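Notebook, Tuesday

Natural dye bench, second round with the madder

Started at 9 in the morning. The roots from Maihi were already soaked overnight in the enamel pot, so I could begin directly with heating. Last time I let the bath go too hot and the red became brown, so today I stayed with the thermometer the whole time and did not answer the phone.

Wool: the thin two-ply from Birent, washed last week, mordanted with alum. I made 16 small skeins. Half of them got cream of tartar together with the alum, half got only alum. The labels are cotton tape with knots, because the pen marks from August washed out and I lost half of my comparison. One knot is plain alum, two knots is with tartar. Please do not cut the tapes when you take the skeins from the line.

The bath reached the temperature slowly, it needed almost 20 minutes longer than I planned. I think the small burner is getting weak. If somebody goes to Jadport for the gas, please ask also about a new hose, the old one is stiff near the valve.

Color at first look: the plain alum skeins are more orange than I expected, close to a brick. The tartar ones are clearer and a little lighter. I like the second group better but it is too early to say, wet wool always looks darker and I was wrong about this before.

I tried also the hard water question. Two skeins went to a separate jar with a spoon of chalk. These are the best red of the day, no doubt for me. Our tap water here is soft, and the old recipe book from the Trendance shop says madder wants lime, but I did not believe it was so much difference. Next time the whole bath should have chalk from the beginning.

Mistakes of today: I put the roots loose in the pot and not in the bag. Now there are small pieces in all the wool and picking them out took me the afternoon. The bag was hanging behind the door where it always is. Also I forgot to weigh the wool again before the dyeing, so the proportion in the table is from the dry weight before washing. I marked this line with a star.

The used bath is not thrown away. It is in the bucket with the blue lid — there is still color in it and I want to try a pale pink on silk. If it begins to smell, pour it out, I will not be angry.

For the light test I will cut a short piece from each skein, wind it on card, and cover one half with foil. South window, upper shelf. Somebody moved the cards in the summer and the weld samples were then in shadow, so that result is not useful. I will write the starting day on the back of each card. 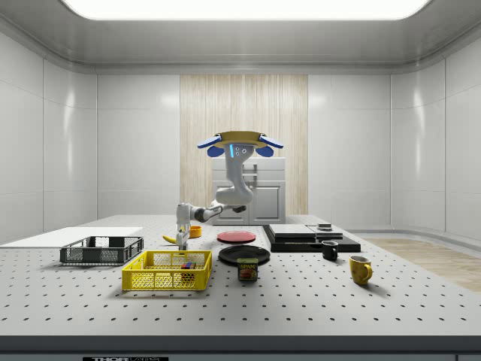
To do before the next bath: buy chalk, sew a second bag for the roots, clean the thermometer, check how much alum is left in the tin. I would like also to repeat the plain alum group with a slower heating, to see if the orange comes from the heat or from the roots. The weld can wait.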